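# The Flood Map That Stops at Price Street

By the time the river came over the wall at Olville last August, the county's new warning system had been live for 11 weeks. It had a name, Priltau, and a website with a slow zoom over a blue valley. It was supposed to give people on the low side of town six hours to move their cars and their parents. Most of them got 40 minutes. A few streets got a text after the water was already in the kitchen.

The county's position is that the system worked.

I have read that sentence in three separate documents now and I still don't know what it means. The after-event review, released in the spring with no press conference, says Priltau "performed within its design envelope." The design envelope is described in an appendix. The appendix was left out of the version put online, and it took two records requests to get it. When it came, it said the system was built to forecast the level of the main river at the Jorninthorpe gauge, nine miles upstream. It was not built to forecast Mill Creek, which is what flooded the south end of Olville. It did not look at Mill Creek at all.

Rui Rebelo has lived beside Mill Creek for 31 years. He told me he went to two of the public meetings where Priltau was presented, and that at the second one he asked about the creek.

"The man said it was all one watershed," he said. "I said sure, but is there a gauge on it? And he said it was all one watershed."

There is no gauge on Mill Creek. There was one until a budget cut took it out, and the concrete box it sat in is still there below the footbridge, full of leaves.

## What people were told

The money came in after the flood before this one, a smaller event that closed the school for a week and put a shopping cart through the window of the pharmacy. People were angry, and the county wanted something it could show them. A warning system is quick to announce. You can have it running before the next election. A culvert takes four years and means digging up somebody's driveway.

So the brochure that went out to 2688 households promised "street-level warning." I have a copy. It has a map on it, and the map is shaded right down to individual lots, in four colors. Anyone looking at it would think that a great deal of knowledge sat behind those colors. My own aunt taped it to her refrigerator.

The shading stops at Price Street. South of Price the map is white. Several people I talked to took the white to mean safe, and who could blame them? The legend lists the four colors and what they stand for. White isn't in it. In the files, white turns out to mean "not modeled."

Of the 335 homes with water above the floorboards in August, most were south of Price.

Leonor Bragança runs the county's preparedness office, and she agreed to talk to me for an hour, which is more than the county's lawyers wanted. She is a careful person and I don't think she is hiding anything. She said the brochure was approved before she arrived. She said the words "street-level" should have been questioned.

"People want to know about their street," she said. "That was the feedback we had. So that was the language."

I asked whether the system could do it.

"It can do it for some streets," she said.

## The six hours

The six-hour figure deserves a look of its own, as it turns up in every speech. It comes from a test using an old flood, a spring one, when snowmelt pushed the river up slowly for two days. On that flood, Priltau would have given six hours and then some. August was a different animal. A storm parked over the hills in the middle of the afternoon and dropped most of its rain before dinner. The creek rose faster than the river did. By 7:15 p.m. it was across the road at the south end. The first Priltau alert went out at 7:50, and it was for the river.

Roald Granström, a retired hydrologist who spent his career on small streams and now mostly writes letters about them, went through the test data for me. He found nothing wrong with it. He thinks the modeling is decent work. His complaint is with the choice of flood.

"If you test a smoke alarm with a slow fire, you will learn how it does in a slow fire," he said. "They tested it with the flood they had good numbers for. They had good numbers because it was slow."

He would have spent the money on gauges. A basic one, he says, can be put in for a fraction of what the website cost. I tried to check this and could not get the county to tell me what the website cost. It is bundled into a line called "public interface and outreach."

That line is larger than the line for field equipment.

## Sandbags and a phone tree

What did work in August was older and cheaper. Adelino Esteves, who drives a propane truck, keeps a list of phone numbers inside his cab, and when he saw the creek at the top of the culvert he pulled over and started calling. Each of the people he called had a few others to call. Salvador Barros, two streets over, was on the receiving end and got his mother-in-law out through the garage with the water at his shins.

Barros did not get a text that night. He had signed up. He showed me the confirmation.

"I figured I was covered," he said. "I didn't even look at the creek. I always used to look at the creek."

That last part bothers me more than the missing text. There's a real chance that a bad warning system is worse than none, at least for a while, because it teaches people to stop looking out the window. The review has nothing to say on this. It counts messages sent, and it counts the share of them opened. It has a whole page on the share of them opened. There is nothing on what anyone did after opening one, and no attempt to find the people who should have had a message and didn't.

Sandbags got a paragraph. The county had 300 of them filled and stacked at the Jorninthorpe yard, on the far side of a bridge that closed at 7:30. The review recommends "considering alternative staging." I would have hoped for a street address.

## The next thing

This summer the county is asking for more money. The new plan is called Priltau 2, and it does include the creek, on paper. It also includes a good deal else: automated inspection of culverts, automated gates, a "response lab" with a five-year lease in the old bank building in Jorninthorpe. The summary runs to 44 glossy pages. I looked for the words "Mill Creek" and found them on page 31, in a table.
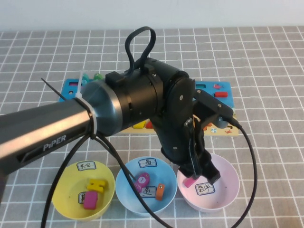

*A PiPER robotic arm over a gridded tablecloth.*

I don't have anything against machines. Some of what is in the plan may be very good. A gate that closes without someone having to drive out to it in the dark is an idea I'd vote for. But I have now sat through three hearings on the plan, and at none of them did anyone from the county say plainly what the first system failed to do. They talk about "building on success." One slide said "lessons learned," and the lesson was that residents should keep their contact details up to date.

Bragança, to her credit, told me she would like to see the gauge go back in first. She has asked for it. It's a separate request, through a separate department, and it won't be heard until the fall.

Granström is less patient. He has offered to lend the county a pressure sensor he has in his basement, almost new, along with the pole to mount it on. He says he has written twice and had one reply, thanking him for his interest in resilience.

I asked the county for the current version of the flood map, to see whether the white area south of Price had been filled in or at least labeled. They sent it the same day. The colors are different now, more green, and there are five of them. The legend has been moved to the back.

South of Price it is still white. Rebelo has painted his own marks on the footbridge, a foot apart, in yellow boat paint. When it rains he walks down with a flashlight and reads them, and then he calls Esteves.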